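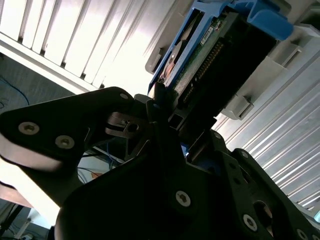
Sunday, January 29, 2023

In December I decided that I would finally put my grandmother's recipes in order, and now it is the end of January and I have done maybe a third of it. I am writing this post partly to have an excuse for stopping for one evening.

The recipes are in a notebook with a cloth cover, and also in a biscuit tin, on the backs of envelopes, on calendar pages and on one bus ticket. My grandmother wrote in the dialect of our valley, mixed with the official language when she wanted to be serious. For example, the names of cakes are always in the official language, but what you must do with the dough is in dialect. I left home when I was nineteen, and my dialect stayed at that age. I can argue with my brother in it, but I did not know the word for scalding milk until last week.

My first plan was to translate everything directly into English, so that my children can cook from it. This went badly. The quantities are the first problem. She measures in glasses, but in the house there were two kinds of glass, the mustard glass and the good glass, and she does not tell which. There is also a measure which I can only translate as "what the hand takes". My mother says on the phone that everybody's hand takes the same. I have tested it with the kitchen scale and flour, and mine takes 54 grams, and my daughter's takes much less, and we had a small disagreement about whether she was trying.

So I changed the plan. Now I type each recipe three times. First exactly as it is written, with the spelling mistakes. Then in clean dialect, as well as I can. Then in English, with grams and millilitres, but only after I have cooked it at least one time and somebody other than me has eaten it. It is slow, but I trust it more.

For flour I started with the supermarket one and the walnut bread came out like cake. A lady at the market told me to try the Kelero bread flour, and it was better, but it drinks more water than my grandmother's flour did. Where she writes one good glass I am now at 130 millilitres for the small loaf, and a spoon extra if the kitchen is dry. I wrote this in the margin in pencil, because I am still not sure of it.

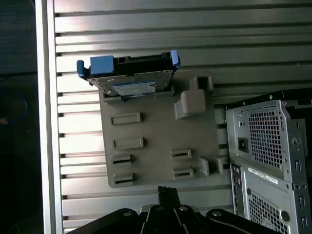 The second problem is the oven. She had a wood stove, so there is no temperature anywhere in the notebook. There is "when the paper goes yellow". You put a piece of paper inside, and you look at the colour after the time it takes to say a prayer, and she even names which prayer. I know the prayer but I say it faster than she did. At the moment I bake most things at 180 degrees and check often, and I keep the sentence about the paper in the English version too, because I like it.

I should say something about the plum cake, since three readers have asked after my last post. I have not solved it. The recipe is on the back of a receipt from Dal Bello, which was the hardware shop beside the church, and the bottom line is gone where the receipt was folded. You can read "and then you leave it" and after that there is nothing. Leave it where? My mother remembers it was left in the cellar overnight. My aunt is certain it was left on the windowsill for one hour, under a towel with a blue stripe. I made both. The cellar version (I used the garage, we have no cellar) was heavier and I think closer in colour. The windowsill version was eaten first.

There is one more thing that surprised me. I expected only food in the tin, but she used the same papers for everything. Behind the recipe for pickled peppers there is a list of who borrowed jars and did not bring them back. One family is on it for several years. On a calendar page with dumplings she wrote that the goat was sold for 700, and underneath, with a different pen, "too little". I did not know we had a goat. Nobody in the family had mentioned a goat to me in my whole life, and when I asked, my mother said "of course there was a goat" as if I were a bit slow.

I type these things also. I was not sure in the beginning if they belong, but a recipe book without the jars would not be her book.

If somebody reading this grew up in a similar place, I have two questions. The first is whether "blind cheese" means fresh cheese without salt, or cheese without holes. My dictionary, the old Basov one, gives neither. The second is what to use here for the small sour plums. The ones in our fruit shop are sweet and enormous and they make a very wet cake.

Next weekend I will try the bean soup, which needs a ham bone and, according to the notebook, "patience and the small pot". I have the small pot. My brother took it from her kitchen and posted it to me years ago, wrapped in a pullover, and the postage cost more than a new one.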